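Stendedon Household Help > Tidying & Storage

Best way to sort a bin of mixed bits without losing half of it?

Posted by Kenna Yule, June 14, 2021

Hi all, quick one as I'm on my break. I've been put in charge of the odds and ends at our swap shop in Pradside. People drop off all sorts – toys, packets, pouches, little blocks, balls, things with a piece missing – and it all gets tipped into big bins. Then somebody (me) has to go through it.

Problem is I tip a bin out on the table, sort for a bit, somebody comes in needing something, I scoop it all back in and I'm at square one. Did that twice last week. Also small stuff goes under bigger stuff and I only find it right at the end when I've already closed up the tub it belongs in.

Tried muffin tins. Fine for buttons, useless for anything bigger. Tried labelled carrier bags, they fall over. Budget is more or less nil, 30 quid if I beg. No shelving on the one wall as it's damp.

So how do you lot do it? Do you tip out or pick from the bin? And what do you do with the stuff still in packaging, does it go with its own kind or seperate?

Ta in advance

Kenna

Hipólito Navarrete

Don't tip it out. Ever. I did years of this at the Llanos depot, lost property mostly, and tipping is where it all goes wrong. You make a bigger mess than the one you had.

Work in the bin. Push everything over to one side first, so you've got half a clear floor. Then pick from the heap, not from the edges, and whatever you can't decide on goes on the clear half. If somebody calls you away you just stop. Nothing's moved. Come back after dinner and the heap is still the heap.

Order I go in:

Rubbish first. Loose wrap, scraps of clear plastic, bits of tissue. It hides the small things and it's the quickest to deal with. Shake it before you bin it though, I've found earrings in there

Then anything in a packet. Packets are flat so they sit on top of things or slide underneath, and either way they're in your road. I keep them all together in one tub whatever they are and go through that tub another day. That's your last question answered I think.

Then soft stuff, pouches, purses and so on. OPEN THEM. Every one. Empty ones in one tub, full ones to the side.

Balls after that as they roll about and are annoying. Small blocks and hard bits last, they'll be all that's left and you can see them against the floor.

Low sides help. If you can't get your hand flat to the bottom without your elbow catching then the bin's too deep. And a plain coloured floor, grey is good, nothing patterned. Doesn't matter if it's scratched to bits. Mine are metal and look terrible, been wiped down a thousand times, still fine. Plastic ones go sticky.

The heap over on one side, as I mean it:
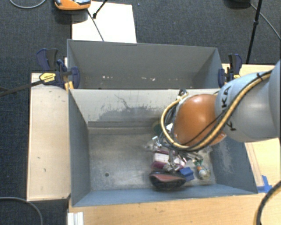 Mixed bits on the right, left side clear. Purple and white packet is on top so that would go early, dark pouch next to the near wall after that.

See how the small blue block is right by the pouch? That's the kind of thing you lose if you go tipping. And there's something dark green at the back, behind the hose, easy to miss. Always check the back wall before you say a bin is done – run your hand along the bottom edge.

For tubs, ask a cafe. They chuck out big ice cream ones constantly. Spend the 30 on a decent lamp.

plivby_pam

we just use shoe boxes at Plivby. one for each sort, lids underneath so you dont lose them. if its damp put them on a pallet

Oldgate Rob

Disagree a bit with Hipólito. Tipping out is OK if you've got a sheet down. Old bed sheet on the table, tip on to that, and when you get called away gather the four corners and tie it. Ten seconds. Untie it later and yes it's mixed again, but what you've sorted is already in the tubs so who cares.

Agree on opening the pouches. We had a purse on the stall for 2 months with somebody's door key in it.

Only thing I'd add, don't have too many catagories. We started with loads and spent more time arguing about where a thing went than putting it there. Toys, packets, bags and pouches, broken, don't know. Go through the don't know tub in January when it's quiet and be ruthless.

Oh and wear gloves. Found out the hard way, drawing pin.

Kenna Yule

Brilliant, thanks all. Pushing it to one side is so obvious, feel daft. Going to try that tomorow and keep a sheet handy for the really big bins. Pam do the shoe boxes not go soggy??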